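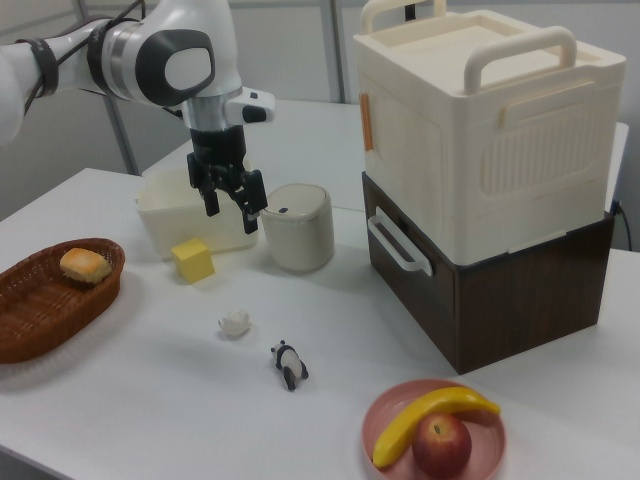
How do you keep a work table clear when everything on it is small?

Asked in Storage and Tidying, 5 replies

I've just set up a white table in the spare room and I love it, but it collects bits at an amazing rate – foam blocks, little animal figures, scrunched-up paper, even bread rolls! I have a frosted open box, a ribbed cream bin with handles, a small dark wood-grain drawer and a lidded canister. Should things live on the table or underneath it? I've got 25 minutes at the end of the day at most.

Top answer
Lovely set of containers, you're nearly there! Keep the open box in the middle and let it be the catch-all for the day. Anything loose goes straight in, no sorting. Then once a week tip it out and put things where they belong. I did this with a Skondari box in February and my table has been clear ever since (well, mostly). Stack the bin on the drawer if it sits steady, and put the stuff you hardly use in the top one. Drawer for small figures, because they vanish in a deep bin.

Second answer
Use the canister for paper! A tiny bin within arm's reach changed my life. Mine is a Rastix one, the 2 litre, and it gets emptied every night. Bread in a wicker basket is fine but keep it right over at one end – crumbs get into foam and you'll never get them out. I go round my table for 10 minutes before tea with the radio on and really look forward to it.

Third answer
labels. also Ballbridge market has cheap bins if you want more

Comment from the asker
Trying the catch-all box tonight, thank you all so much!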